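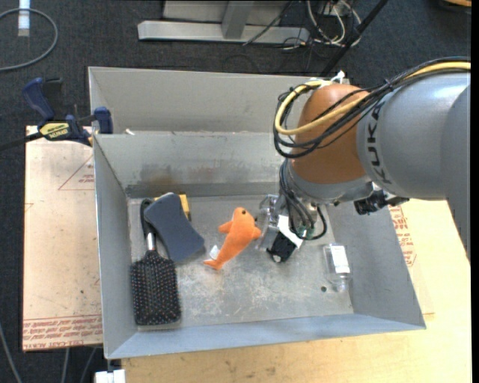

Grey metal bin, with a KUKA arm reaching in.

Garport Inward Trade Visit: your questions

Who can apply?
Any firm in the Garport district with up to 49 staff. Sole traders count as one, however many hats they wear.

What does it cost?
£30 a head, lunch included. The lunch is sandwiches. It has always been sandwiches.

Who are we meeting?
Buyers and makers from Deruvar, our partner town, mostly in packaging and farm supplies. Guseseo Freight is paying for the coach.

Do I need an interpreter?
We provide two. Please speak in whole sentences and go easy on the puns.

Can I bring 3000 brochures?
Bring 103 if you must. You will carry the rest home.

Where is the evening do?
The Moon, upstairs, 7pm. Speeches are limited to four minutes and there is a bell.

When do bookings close?
End of December.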